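Call for Participants: Effect of Dish Color on Self-Served Portion Size in Adults

Badura Nutrition Research is enrolling adults for a study of portion estimation at home and in a test dining room. The study is run from our Jenonville site and is open to residents of Jenonville and Dudar. Enrollment opens in August and closes when all 337 places are filled.

Purpose

Earlier work on dish color and serving size has given mixed results. Part of the disagreement comes from differences in plate diameter, lighting and the color of the table covering, which were often not reported. The present study holds diameter and lighting constant and varies two factors: the color of the dish (blue or cream) and the contrast between dish and table covering. The main outcome is the weight of food served, in grams. Secondary outcomes are the participant's own estimate of that weight and the amount left uneaten.

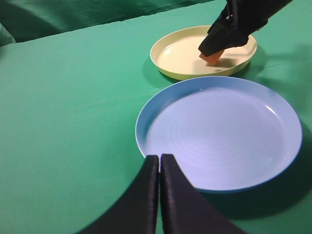 One participant in the pilot phase remarked that the weighing was easier than expected, but that guessing the weight of cooked rice never improved with practice. Estimates are not scored, and no feedback on accuracy is given until the final visit.

Who can take part

Applicants must be between 21 and 65 years old, eat at least one cooked meal a day at home, and be able to attend two visits in Jenonville. Corrected vision is acceptable. A short color vision test is given at the first visit.

We cannot enroll anyone who is following a prescribed diet, has a diagnosed eating disorder, is pregnant, or has an allergy to wheat, egg, milk or soy. Only one person per household may enroll.

What is involved

Participation lasts 49 days. The first visit takes 90 minutes and includes consent, the vision test, height and weight, and a supervised lunch. Participants are then assigned at random to one of four groups and given a set of dishes, a table covering and a kitchen scale to take home.
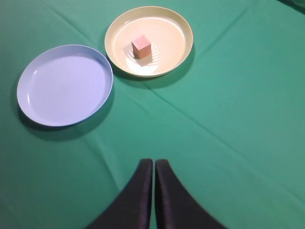
During the home period, the evening meal is served on the assigned dishes and weighed before and after eating. Weights are entered in a paper log or on the study website by 10 p.m. the same evening. Participants may eat what they like and may take second helpings, which are logged on a separate line. Meals eaten away from home are marked as such and left blank.

The second visit takes 60 minutes and repeats the supervised lunch. All equipment is returned at that time.

Questions received so far

Several applicants have asked about soups and stews. These are excluded from the main analysis but should still be logged, using the bowl code on page 7 of the handbook.
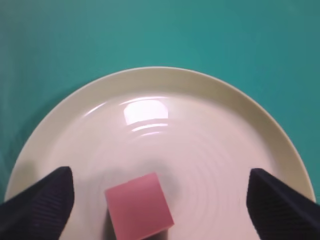
Sundaram wrote to ask whether family members at the same table have to use the study dishes too. They do not. Only the enrolled person's servings are weighed, and other diners may use their own plates. The study table covering should stay in place for the whole meal.

Payment

Participants receive $40 for each completed visit and $3 for each evening with a full log entry. Payment is made by check after the second visit. Those who withdraw early are paid for the parts completed. Bus fare to Jenonville is refunded on presentation of a ticket.
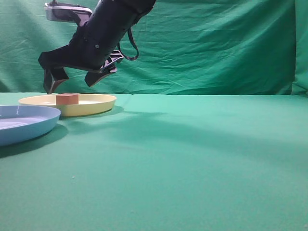
Parking at the site is free for study visitors, who should enter a plate number at the front desk on arrival.

Data handling

Log entries are stored under a participant number. Names and addresses are kept in a separate file and deleted when payments have been made. Group results will be mailed to all participants who ask for them on the consent form.

How to apply

Complete the screening form on the study page or request a paper copy from the Jenonville front desk between 9 a.m. and 4 p.m. Applicants who meet the criteria will be contacted to arrange a first visit. Please state any dates on which you cannot attend.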